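3.2 Materials and table layout

The packing task used one tea set and one carrying basket. The set consisted of a black teapot with a lid and glass cups seated in black holders, each holder having a loop handle. Sets of this type are common in the shared kitchens of the Unbridge and Mandale residences, where they are carried between the kitchen and the common room several times a day. Breakage records kept at the two residences listed 155 damaged items over the period reviewed, and the entries for glass cups far outnumbered those for any other type of tableware. The records do not separate damage in the basket from damage at the sink, so they were used only to choose the objects for the task.

The basket was a rigid plastic model with perforated side walls, a smooth floor and a cut-out handle at each end. Baskets with solid walls were considered in the pilot work at Pundgate and rejected. Crumbs and water collected in the corners, and kitchen staff at that site emptied them less often than the perforated type. The upper limit for the loaded basket was set at 3000 g, well within the range that one person can lift from a table of normal height with both hands.

The table was white and stood against plain walls. No cloth or mat was placed under the tableware. A cloth had been used in the first pilot sessions, but it shifted when the basket was pulled forward and the starting positions could not be kept. Starting positions for the cups were spread over the area in front of the basket, with the basket itself near the back of the table and its long side parallel to the back edge. The cups were not aligned, as people setting down used cups rarely place them in a row.

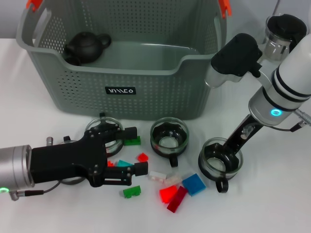
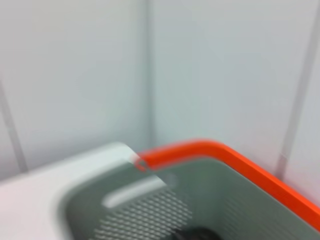
Figure 4. Tabletop and basket used in the packing task. The first panel shows the teapot inside the basket and the glass cups in their black holders; the second shows the basket and the walls behind it.

Why is the teapot packed before the cups?

The teapot is the largest piece in the set and the hardest to place once the floor of the basket is partly filled. Packing it first allows it to rest against a side wall, leaves the remaining floor as one open area, and avoids passing a heavy object over glass.

The question was raised by several kitchen staff during the pilot work, and the order was fixed in the written instructions for that reason. In the free-order sessions that preceded this decision, the teapot was often left until last. It then had to be lowered into a gap between cups, and in many cases one or more cups were taken out again to make room. Each removal was logged as a separate handling event. The total for the free-order sessions was 1257 handling events, a figure that includes first placements, removals and repeat placements.

3.3 Placement rules

Cups were packed upright in their holders. Packing them upside down was tested and dropped, since the holder could slide off the glass when the basket was tilted. Stacking was not permitted. The loop handle of each cup was to point toward open floor where space allowed, so that the next person could take hold of it without touching the rim. Contact between a cup and the basket wall was accepted. Contact between two glass rims was recorded as a fault, whether or not any mark was found on the glass afterward.

The spout of the teapot was treated as the part most likely to chip. A spout directed at the wall was accepted, provided the body of the pot was stable. A spout directed at the open floor was also accepted, but no cup was to be placed within a hand's width of it. The lid stayed on the pot throughout. Tying down the lid, as recommended in the Sarantis handling guide for catering crates, was judged unnecessary for the short distances involved.

A packed basket was considered complete when all pieces stood on the floor of the basket, nothing projected above the rim, and both handles could be gripped without touching the contents. The third condition was added after the pilot work, in which cups placed close to the end walls were pushed over by the fingers of the person lifting the basket.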